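Members' Newsletter, March: Plirkitness hand-held gripper enters second stage

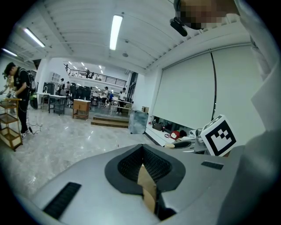
The grey hand-held gripper in the main hall, with its square marker beside the finger. The worktables and mezzanine are in the background.

The Plirkitness group has completed the first stage of its hand-held gripper build at the Gamberg Shared Workshop and has been granted bench time for a second. The decision was taken after a review of the work by Rochelle Tautahi, Head of Workshop Programmes, and Darcy Partington, who is responsible for safety and bookings in the main hall.

Plirkitness began last autumn as an evening course for members who wished to learn how a robot gripper is designed and put together. It has since grown into a standing project with 28 registered members. The present tool is carried and worked by hand. Members use it to practise picking up everyday objects, and the same finger design will later be fitted to the workshop's small bench arm.

The body of the gripper was drawn by Ataahua Stubbs and went through 4 versions before the group agreed on its shape. Early versions were criticised for their weight and for a hard edge that pressed into the wrist after a few minutes. The current body has a smooth curved surface, and a ribbed rubber strip is fixed to one slope. The opening in the centre is padded and lined with black mesh, with a thick border around the rim. Members who tested the earlier, unlined opening had reported scratches to card and soft wood, and the lining was added at their request.

A square printed marker is mounted next to the finger. Preben Bundgaard, who leads on measurement, has asked all users to leave the marker at its present angle. Any change, however small, means that the position records must be started again. Two evenings of work were lost in this way before the mounting screws were replaced, and the group has now adopted a rule that the marker may be adjusted only with his agreement. Fingerprints should be wiped from it with a dry cloth. Cleaning sprays are not to be used, as they caused the print on the first set to smear.

The budget for the first stage was £189, paid from the small projects fund. The largest single cost was the replacement of a finger joint supplied by Alcaraz, which had been ordered in the wrong size. The joint could not be returned and has been placed in the parts store, where any member with a use for it may claim it. The Wuler motor unit bought for the bench arm has not been charged to this project and appears in the general equipment account.

Ms Tautahi's review was favourable on the whole. It praised the written build notes, which are clear enough for a new member to follow without help, and the care taken over the padding. It was less satisfied with the handling of cables. Loose cable on a tiled floor is a trip hazard, and the review asks that cables be gathered and clipped before anyone walks with equipment. Clips are kept in the parts store. Mr Partington will check compliance during the normal evening rounds.

The second stage will deal with the finger itself. Clem Ormsby has proposed a softer tip and a slightly shorter reach, and will prepare both for comparison against the present part. Each tip will be tried on the same set of 58 objects, ranging from a cardboard tube to a bunch of keys, and the results will be entered in the project log. Members who own awkward objects of no great value are invited to leave them in the marked tray at reception. Glass and anything containing liquid cannot be accepted.

The group meets on Thursday evenings in the main hall. Members who have finished the basic tools induction may attend without booking. Those who have not may watch, but may not handle the gripper until the induction has been signed off. Long hair should be tied back near the bench arm, and bags should be left on the shelves by the stairs whenever the arm is switched on.

Copies of the drawings and the build notes are held at reception and may be read there or borrowed for one week. Comments on the shape of the handle are particularly welcome from left-handed members, as only a few have tried the tool so far. These should be sent to Ms Stubbs through the project pigeonhole. Requests for bench time that may overlap with the group's sessions should be made to Mr Partington in the usual way.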